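Attendance system: Friday clock-ins not reaching payroll, Dorano district office
Status: Resolved, monitoring until end of May
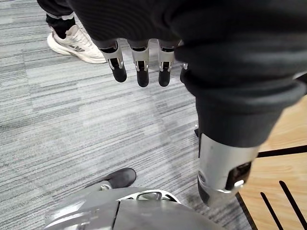

Four-fingered robot hand with a dark knit covering

Reported issue

Staff at the Dorano district administration office say their morning clock-ins are missing from the attendance sheet. Clock-outs are showing. Payroll closes the fortnight on these records, so anyone without a start time gets marked as absent for the day. The office has 89 public servants on the list. Land records, motor registry and the front counter are all affected.

Priority raised from normal to high at the request of the human resources section.

Log

8:40 a.m. Ticket opened. Office sent the attendance export and two screenshots of the error. The error reads "record outside permitted hours."

9:05 a.m. Checked the terminal at the main entrance. It is online and accepting cards. Test card accepted, green light, receipt number issued. Test record did not appear in the export.

9:20 a.m. Checked the terminal at the registry door. Same result.

9:50 a.m. Pulled the raw records from both terminals. The clock-ins are there. Nothing has been lost. The terminals hold 319 entries that the Diltuvia server refused. Advised the office not to fill in paper sheets for the same days, as this will create duplicates later.

10:30 a.m. Compared times. The terminals are running one hour behind the server. A card used at 8:00 a.m. is stamped 7:00 a.m. The working hours rule for the department starts at 7:30 a.m., so the server throws those records out. Clock-outs are also an hour early, but they still fall inside permitted hours, so they go through. Those will need correcting too.

10:45 a.m. Asked the office whether anyone had changed the settings. They said no. The terminal history shows both units restarted after the power outage and picked up the time zone from the default profile. That profile was written for the Clollov office, which is in a different zone.

11:15 a.m. Set the correct zone on the main entrance terminal and restarted it. Time now matches the server. Test card accepted and shown in the export within a minute.

11:25 a.m. Did the same on the registry terminal. First restart went back to the old zone. The default profile was still being pushed to it. Removed the unit from the Clollov group, added it to the Dorano group, restarted again. Time is correct.

11:40 a.m. Moved the main entrance terminal to the Dorano group as well, otherwise it would have gone back at the next outage.

1:10 p.m. Ran the correction on the held entries, adding one hour to each. All but 9 went through. The rest are cards that were scanned twice within a few seconds. Sent these to human resources to pick the right one.

2:00 p.m. Ran the same correction on clock-outs for the affected days. Overtime totals changed for some staff. Human resources has the before and after lists and will sign off before the pay run.

2:35 p.m. Office asked if the Bang sub-office has the same problem. Checked – its terminal is in its own group and the time is right. No action needed.

3:15 p.m. Office confirms the attendance sheet now matches the supervisors' own lists. Absence notices that went out automatically this morning have been withdrawn.

Cause

Wrong group assignment for 2 terminals. They were set by hand when installed and kept the right time until the power went off.

Still open

Human resources to clear the double scans.
Battery backup for the entrance terminal – quote requested, no reply yet.
Default profile to be changed so that it carries no time zone. Sent to the server team as a separate ticket.

Staff who think their hours are still wrong should go to their section supervisor first and not reply to this ticket.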